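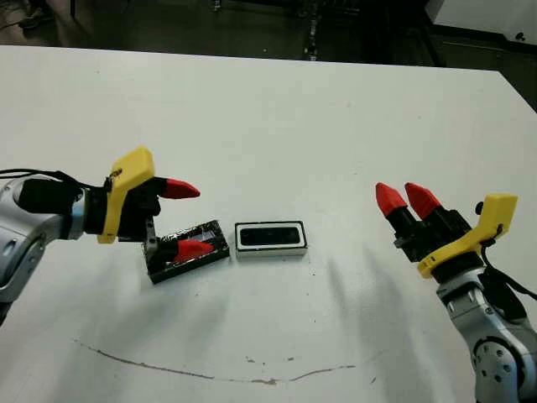 Two small items on a white tabletop

Can a player called up as injury cover go straight back to his club?

Asked by Gwenllian Cadwaladr, 14th November

My nephew's favorite defender at Durnorstead got a late call-up to the national squad, then the guy he was covering for was declared fit. Does he have to stay with the squad? We have tickets for the Clavholm game and we're so excited!

Wiroj Nilsuwan
Depends on the coach. Usually he can be released early if both sides agree, and then he's free to play for his club. Check the club's site the night before — ours put out a squad note by 6 and it's normally right.

Toshio Hayashi
He'll be on the bench I bet. Great player!!

Boonmee Saengthong
Wiroj has it. I'd add that travel matters a lot. We had a winger come back in April after a trip of 1,416 miles and he only got on in minute 66, but what a cameo, he set up 2 goals and the whole away end lost it. So even if your defender starts on the bench, get there early and watch the warm-up. Kids love that part, and players often wave back. Have a wonderful time, and tell us how it goes!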